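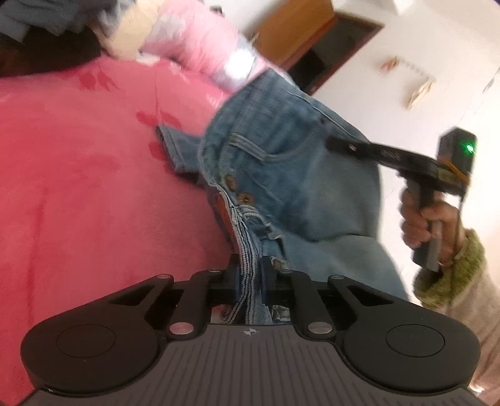
Bought two pairs of the Skanham button-fly jeans in May, one light blue, one dark, and I've been meaning to write this up since summer. Quick version: good denim, annoying fly, would buy again if they fixed the pockets. The light pair is the one I wear most. Small brown metal buttons on the fly, tan and white topstitching, a bit of a faded look to the denim. The stitching is what sold me, to be fair. Looks like someone cared.

**Fit.** True to size in the waist, long in the leg. I took an inch and a half off both pairs myself. Thighs are roomy, seat is fine. If you are between sizes go down, they give a little after a few wears. The dark pair gave less, no idea why. Same size on the label.

**The fly.** OK so. Buttonholes were TIGHT out of the bag. First week I was late out of the bathroom at work more than once. Fix that worked for me – put a pen through each hole and wiggle it, then leave the jeans buttoned overnight. Better after 8 washes or so, and now I can do it one-handed. If you have sore fingers or arthritis get the zip version, same cut, a few dollars less at the Midport store last time I looked.

Buttons themselves are solid. None loose yet on either pair. My old Urrutia jeans lost the top one in a month and took a chunk of cloth with it.

**Washing.** Inside out, cold, line dry. Button them up first or the fly goes in a twist and you end up ironing the placket flat, which I hate. Forgot once and all the topstitching bunched up at the bottom of the fly. Steam and a damp dishcloth got it mostly flat. Dark pair bled for the first three washes, turned a pillowcase gray. The light pair didnt bleed at all.

**Wear so far.** Almost 100 days on the light pair, guessing. Knees OK. Hem starting to fray at the heel but that's my own sewing. Inner thigh a bit thin, keeping an eye on it.

**Pockets.** Bad. Front ones are too shallow for a phone, it pokes out when I sit down and I've dropped it twice getting out of the car. Coin pocket is a joke, fits two quarters and a gum wrapper. Back pockets fine.

**Price.** Paid 50 a pair on sale. At full price I'd think about the Tesar ones instead – heavier cloth, deeper pockets, but they only come in dark and the waist runs small on me. Had a pair on in the store and couldn't sit down.

Returns: sent one pair back at first for the wrong length, refund came in a week, had to pay the postage. Bit cheap of them.

Four out of five for the light blue, three and a half for the dark. Will update if teh thighs go.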